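Notebook – ballad project, January, entry 14

Started 9.40, heating off again. Working on "The Ferryman of Erkine", third draft. Verses 1 to 5 stand. Verse 6 still limps.

Problem is the fourteener. Eight beats then six is fine when sung but on the page it goes flat by line three, every time. Tried splitting each long line into two short ones, 4-3-4-3, plain common metre. Reads quicker. Loses the roll of the oars though, and the oars are the whole point.

Old v6:
He rowed them out past Sullby light, the widow and her son,
And never asked them for the fare until the night was done.

New v6:
Past Sullby light he rowed them out,
The widow and her son,
And would not hear about the fare
Until the night was done.

Prefer new. "Would not hear about" is padding – fix.

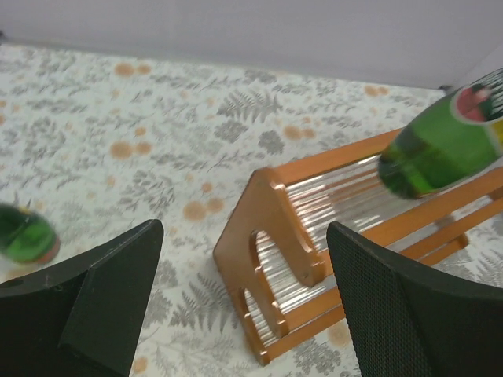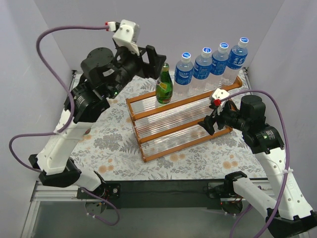
Rack on the flowery cloth, both pictures. Bottles along the top in the second.

Diane Charbonneau read the whole thing aloud before lunch, me timing. Came out at 90 seconds for the first half, too fast. She swallows the refrain, or the refrain wants swallowing, not sure which. Her note: "light" rhymes with "night" at the half line in v6 and then again in v7, sounds like a mistake. She's right. Change v7 to "harbour wall".

Refrain, options so far:
a) Row, Dremau, row, the tide won't wait
b) Row, Dremau, row, the tide is late
c) drop it after v4 and bring it back only at the drowning

Going with c for now. Diane wants a). Argued till the tea went cold.

Also his name. Dremau scans as DREM-au for me, she says dre-MAU, and half the lines break if she's right. Need to pin it in verse 1 with a rhyme so the reader has no choice. "Saw", "shore", "door"? Door is nearest. Have a go tonigt.

Cut the MacLeod stanzas, all of them. Good stuff but he's a second villain and the poem has one already. Keep them in the back of the book, might make a short piece by themselves. Total now 65 lines, odd number so somthing has gone missing – check v9 against the typed copy.

To do
– v7 rhyme
– verse 1, pin the stress
– find missing line
– ask Diane for her marked-up sheet back
– ending: does he get paid or not? Still don't know. Leave it till the refrain is settled.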